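July, 4:40 p.m. Gripper comparison, continued.

Hendard fingers back on the hand-held. The Plornell pair grips harder but creaks like a 2014 office chair, and one tip worked loose after 50 cycles. Hendard finished the same 50 with five drops, all on the sock — I blame the sock. Left to do: five runs with the strap one notch tighter, then recheck finger spacing before anyone touches the Trernness controller.

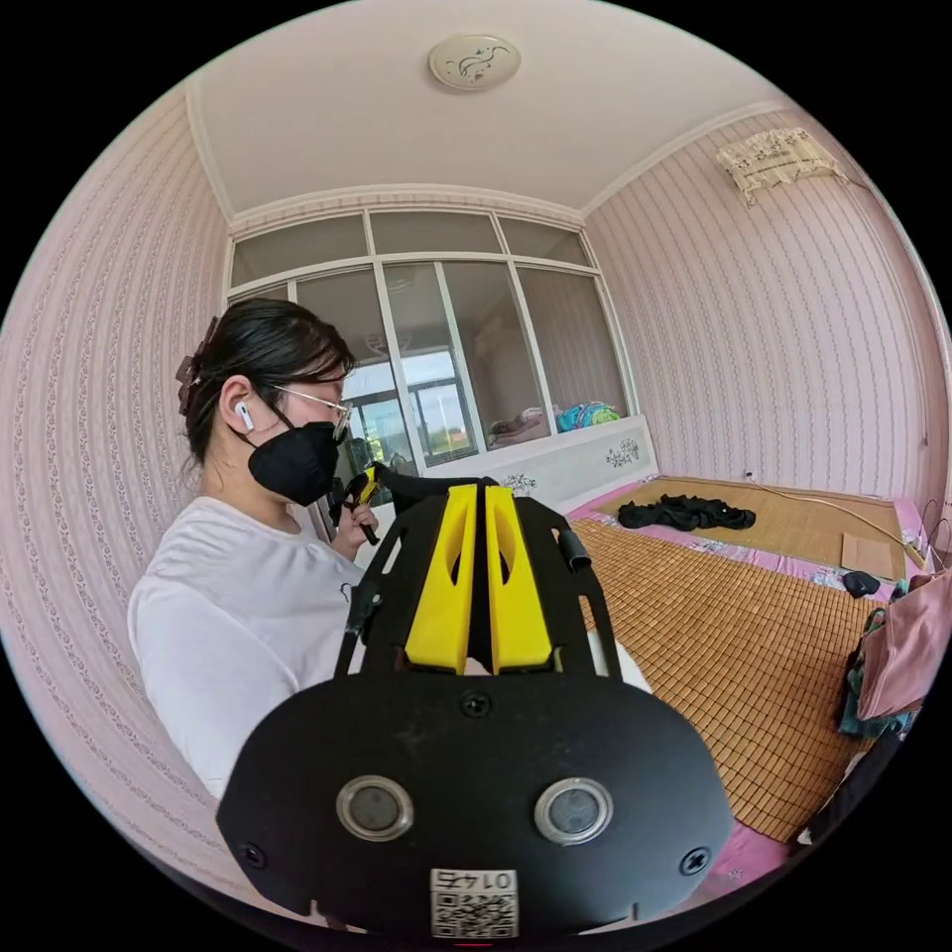
Do the Plornell fingers need new screws?
Only the left tip; the right one held its torque.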